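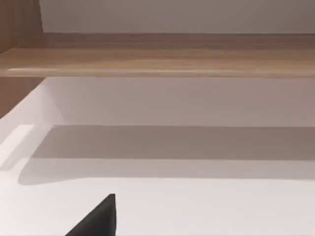 Rate feed check, Kolladside airport desk

Saturday, January 7, 2023
Posted by Ville Hämäläinen

Reran the price comparison for one-day and weekly rentals out of Kolladside. The feed returned 131 offers. Of those, 17 had no mileage terms at all, so the page showed them as unlimited. That is wrong and has to be fixed before the Trarkmont listings go in.

Varkico sends its mileage cap in a separate field — our import skips it when the pickup time is after 8 in the evening. Changed the rule so a blank field now reads "ask at desk". Reran, and the blanks all show correctly.

Young driver fee still comes through twice on weekly rates. I get a total about 80 too high on the compact class. Did not find the cause. Ryu may be adding it on their side and we add it again. Need their rate sheet; the one in the folder is from August.

Also tried the cache at 30 minutes instead of 10. Pages load faster but two sold-out vans stayed on the list. Put it back to 10.

To do:
- get new rate sheet from Ryu
- test one-way rentals, Kolladside to Trarkmont
- check if the full-to-full fuel note prints on the voucher — it was missing on the last one I made

Filed under: Car Hire Pricing, Feed Notes
Contact us | Back to top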